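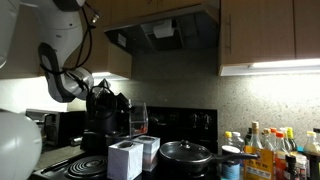 사진 제공: 마리온 달글리시

마리온의 부엌에 처음 갔을 때 저는 신발도 다 벗기 전에 커피부터 받았어요. 인터뷰하러 왔다고 했더니 "인터뷰는 나중에 하고 일단 앉아요, 거기 말고 저쪽 의자, 그 의자는 다리가 흔들려" 하시더라고요. 그래서 흔들리지 않는 쪽 의자에 앉아서, 녹음기를 켜고, 결국 두 시간 넘게 수다를 떨었습니다. 원래는 '작은 부엌을 쓰는 사람들' 연재의 한 꼭지로 짧게 쓰려던 글인데 길어졌어요!

마리온 달글리시 씨는 빈드시데(Vindside)라는 연립주택 단지에서 26년째 살고 있습니다. 부엌도 그때 그 부엌이에요. 까만 전기레인지에는 요즘 보기 힘든 나선형 코일 화구가 달려 있고, 그 위로 어두운 색 레인지 후드가 나와 있습니다. 옆 조리대는 회색 점박이 무늬고요. 저는 인덕션만 써 봐서 코일 화구가 좀 신기했는데, 마리온은 그 얘기를 꺼내자마자 손사래를 쳤어요.

"다들 바꾸라고 해요. 우리 조카사위 데이비다스(데이비다스 코펠 씨예요. 주방 설비 일을 한다고 합니다)는 올 때마다 카탈로그를 두고 가. 그런데 나는 이게 편해요. 어느 화구가 성질이 급하고 어느 화구가 느긋한지 다 아니까."

성질이 급한 화구가 어느 쪽이냐고 물었더니 앞쪽이래요. 양파를 올려놓고 전화를 받으면 안 되는 자리라고요. 저는 이 대목에서 많이 웃었는데, 마리온은 진지했습니다.

제가 꼭 묻고 싶었던 건 물건을 두는 자리였어요. 전기레인지 위에 네모난 티슈 상자처럼 생긴 것이 두 개나 올라가 있잖아요. 가까운 쪽은 연보라가 도는 흰색에 희미한 회색 대리석 무늬가 있고, 뒤쪽 것은 아래에 회색빛 도는 분홍 띠가 있습니다. 불 쓰는 자리에 종이라니, 괜찮으시냐고 조심스럽게 여쭤봤죠.

"요리할 때는 당연히 치우지! 창턱으로 다 가요. 레인지를 안 쓸 때는 거기가 우리 집에서 제일 넓은 선반이거든. 조리대가 좁으니까 어쩌겠어요."

그 말을 듣고 조리대를 다시 봤는데 정말 그렇더라고요. 앞면에 은색 테두리가 있는 어두운 조리 기기가 한쪽을 차지하고 있으니 도마 하나 놓으면 끝이에요. (그래도 저는 집에 와서 레인지 위에 있던 키친타월을 바로 치웠습니다. 마리온처럼 매번 챙길 자신이 없어서요.)

무늬가 있는 상자를 고르는 데도 나름의 기준이 있었어요. 마리온은 동네 가게 비스투스(Bistus)에서만 산다고 합니다. "광고 글씨가 크게 박힌 건 싫어. 매일 보는 건데 나한테 소리를 지르면 피곤하잖아요." 저는 이 말을 수첩에 적고 밑줄을 두 번 그었습니다.

화제는 자연스럽게 투명한 플라스틱 통으로 넘어갔어요. 사진에서 바닥에 붉은 주황색 조각이 조금 깔려 있는 그 통이요. 마리온은 남은 재료는 무조건 속이 보이는 통에 담습니다. 불투명한 통을 쓰던 시절에는 냉장고 안쪽에서 정체불명의 것이 자꾸 나왔다고 해요.

"한번은 카에데가 우리 집에 와서 냉장고를 열어 보더니 조용히 닫더라고. 아무 말도 안 하고! 그날로 통을 다 바꿨어요."

카에데 하마다 씨는 아랫집에 사는 오랜 친구입니다. 마침 이날 오후 네 시쯤 카에데 씨도 올라오셔서 사실 확인을 부탁드렸는데, "냄새가 좀 났어요" 한마디만 하셨어요. 두 분이 서로 쳐다보고 한참 웃으셔서 녹음 파일에는 웃음소리만 꽤 길게 들어 있습니다.

속이 보이는 걸 좋아하는 건 뚜껑도 마찬가지예요. 까만 프라이팬에 둥근 유리 뚜껑이 덮여 있죠. 가장자리에 금속 테가 둘려 있고 한가운데 손잡이가 달린 뚜껑이요. 마리온 말로는 원래 팬과 한 벌이 아니었대요. 팬은 믈라데노비치(Mladenović) 상점이 문을 닫을 때 산 것이고, 뚜껑은 나중에 벼룩시장에서 따로 데려왔다고 합니다.

"뚜껑을 자꾸 열면 안 돼요. 김이 다 빠지니까. 유리면 들여다보기만 하면 되지. 나는 밥할 때도 그 앞에 서서 구경해요. 그게 텔레비전보다 나아."

그런데 손잡이가 긴 팬은 좁은 레인지에서 늘 골칫거리잖아요. 저는 지나가다 팔꿈치로 쳐서 달걀을 엎은 적도 있어요. 마리온은 손잡이를 오른쪽으로 돌려 놓습니다. 자기 부엌에서는 그쪽으로 지나갈 일이 없다면서요. 손잡이 뒤쪽으로는 병들이 서 있는데, 무슨 순서로 두느냐고 물었더니 "순서? 다 쓰면 앞으로 나오는 순서"라고 하셨어요. 무슨 뜻인지 저는 아직도 잘 모르겠습니다.

정리하는 시간도 따로 있느냐고 여쭤봤습니다. 매일 저녁 설거지를 마치고 딱 노래 2곡을 듣는 동안이래요. 라디오에서 긴 곡이 나오면 그날은 부엌이 더 깨끗하고요. 코일은 완전히 식은 다음에 마른 솔로 털고, 레인지 윗면은 꼭 짠 행주로 닦습니다. 세제는 한 달에 한 번, 6월부터는 더우니까 그것도 봐서 한다고 하셨어요.

인터뷰가 끝날 무렵 데이비다스 씨가 또 카탈로그를 들고 왔습니다(정말이에요!). 마리온은 표지를 한 번 보고는 흔들리는 의자 다리 밑에 접어서 괴었어요. 의자는 그래도 조금 흔들렸고, 저는 커피를 한 잔 더 얻어 마신 뒤에 일어났습니다.

다음 편에서는 아랫집 카에데 하마다 씨의 부엌에 갑니다. 냉장고도 보여 주신다고 약속하셨어요.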